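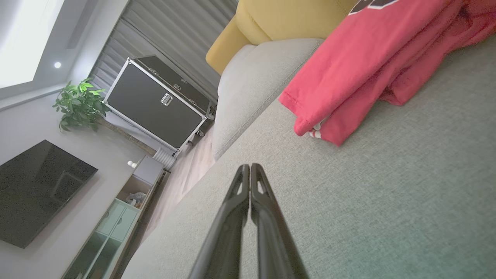

Kahraman open day, quick notes before I forget it all

Got there late, train trouble again. Missed the welcome talk but Finn Petersen saved me a seat and says I missed nothing much. Coffee was gone by ten.

The mill first. Bigger than it looks from the road. Weaving shed at the back, dye house across the yard, offices squashed in between. Group of us went round with Yavuz Dağdelen, who has run the looms for years and shouts even when the machines are off. Ear plugs handed out at the door – take them, I put mine in my pocket and regretted it.

They have 154 looms on the books. Only the newer line was going while we were in, upholstery cloth mostly, plain weaves in greys and a sort of oatmeal. Yavuz showed us how a broken warp thread gets found and tied back in. He did it in seconds. I had a go and it took me for ever, and then it snapped.

Dye house smells exactly as you would expect. Hot, wet floor, wear proper shoes. Esperanza Ferreira does the colour matching and had swatches laid out under three different lamps. Same cloth, and I would have sworn one was green. She says most complaints about "wrong" colour come from people who chose thier fabric in a shop and then sat it next to a north window. Take the sample home, look at it in the evening too.

Yellows are the hard ones apparently. Mustard especially, goes brown if the bath is a touch off.

Rub testing was my favourite bit. Little pads going round and round on circles of cloth, all day. Asked how many rubs for a family sofa, got a long answer from Radek Danko about pilling and cushion seams that I only half wrote down. Will email him.

Lunch in the canteen, lentil soup, very good. Remnant shop after – cash only!! Got a 2 metre end of grey for the footstool, 9 pounds. Should of bought more.

Didn't get to the finishing room, queue was down the stairs. Next one is in September, book early as they cap it at 50.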